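4.3 Sorting and Basin Soaking

Use this section for mixed loads of glass and ceramic plates washed by hand with the Zalov basin insert. For pots and cutlery, see Section 4.5.

Before you start

Place the basin on a flat, level counter. Leave 14 inches of free counter on the side where dishes will be sorted. Scrape all plates. Keep cloths and table covers away from the counter edge, where they can be pulled along with a dish.

1. Set the drain plug and press until it seats.
2. Sort the dishes by material. Glass plates form one group and ceramic plates another.
3. Within the ceramic group, separate oval platters from round plates. Ovals are washed last.
4. Check each rim for chips. Set chipped pieces aside.

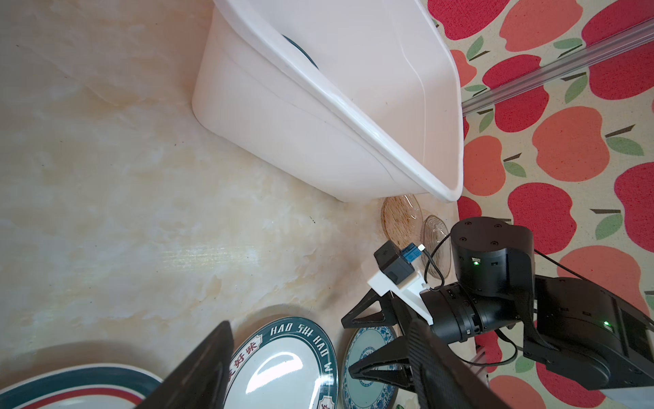
Figure 4-3. Basin on the counter, with glass and ceramic plates.

CAUTION: Textured glass holds grit in its grooves. Rinse it under running water before it goes into the basin — trapped grit can scratch glazed plates.

5. Add 26 ml of Trindetti concentrate, or the amount given on the bottle for another brand.
6. Fill with warm water to the lower fill mark. Do not use boiling water.
7. Lower the ceramic plates in one at a time, largest first.
8. Soak for 14 minutes. Dried starch or egg may need a second soak in fresh water.

NOTE: Plates with printed lettering or metallic trim should not be left to soak overnight. Use a soft sponge on these areas.

Loading position

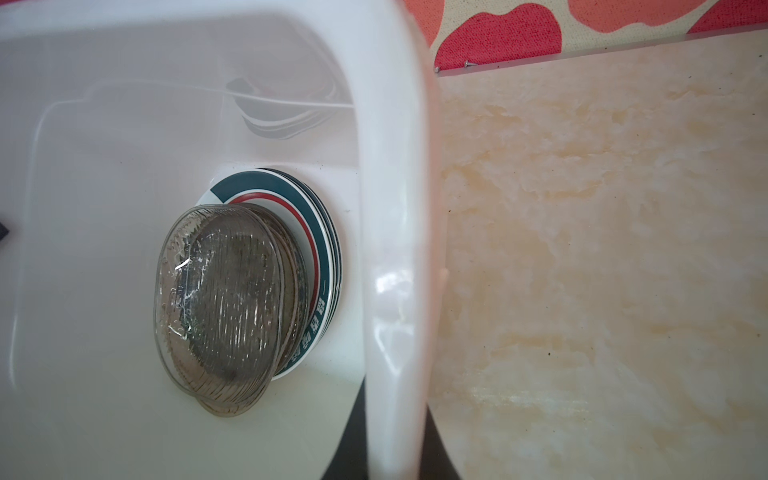

Plates of the same pattern may be soaked as a nested stack if they are of equal diameter. Lean the stack against the inner wall at an angle, as with the four teal-banded plates here, and keep the decorated face of the top plate turned up so that its rim can be checked during the soak. Plates that nest closely must be separated once, halfway through, to let water reach the backs. Do not build a stack higher than the molded step in the basin wall.

9. Lift plates out singly. Do not slide one across another.
10. Rinse and stand in the Mallwood rack, ovals at the ends.
11. Remove the plug, drain, and wipe the basin with a damp cloth.

CAUTION: The basin is rated for a filled weight that includes the dishes. Do not move it while it holds water — drain it first, then lift with both hands under the rim.

For replacement plugs, order part 310. Rack spacing is covered in Section 4.4.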